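Progress report to the Namstead Fund
Project: Irnbridge small media store, cataloging and repacking
Period: February through May
Prepared by Chiyo Nomura

Work on the store has moved from sorting to cataloging. At the last report we still had mixed cartons in the back room, and we could not say what was in most of them. All cartons have now been opened and their contents given a shelf number. The running list stands at 3005 entries, which includes boxes we think are empty but have not yet checked.

Most of what is left is small black boxes with a label set into the lid. They are slow to deal with. Many labels are shiny and hard to read under the ceiling lights, and some carry no title at all. We look at each box flat on the white table, one at a time, before it goes into a tray. Struan Moncrieff tried doing several together in April and we had to redo a full tray, so we went back to singles.

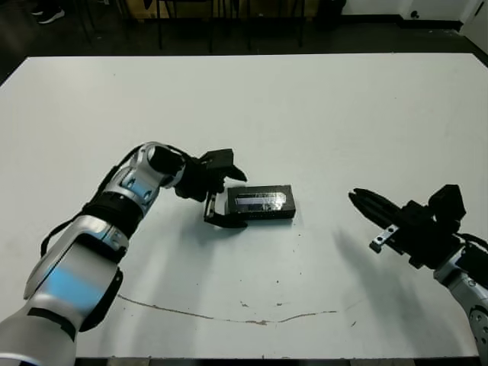

Black box with a silver label, on the white table.

The label finish matters for the catalog because we had planned to sort by printed title. For boxes without a readable title we now enter the size, the lid type and the carton it came from, and leave the title field blank. Struan will go through the blank entries against the old Clerkutow delivery lists, which arrived in April and are in fair order apart from two missing pages.

Supplies. The Zaugg trays came in two batches. The first batch was too shallow for the thicker boxes and 40 trays were exchanged at no charge. The second batch fits. We are short of dividers and have ordered more out of the existing supplies line - no change to the total is requested.

Delays. We are about four weeks behind the schedule agreed in January. Two of those weeks went to the tray exchange. The rest is the time spent on labels, and I do not expect to make that up.

Next period
Finish the black boxes and close the blank titles where the lists allow it.
Move filled trays to the upper shelves.
Send the Fund a copy of the catalog in its current state, with the unchecked entries marked.

We would like to know before the next payment whether the Fund wants the empty boxes kept. They take up most of one shelf.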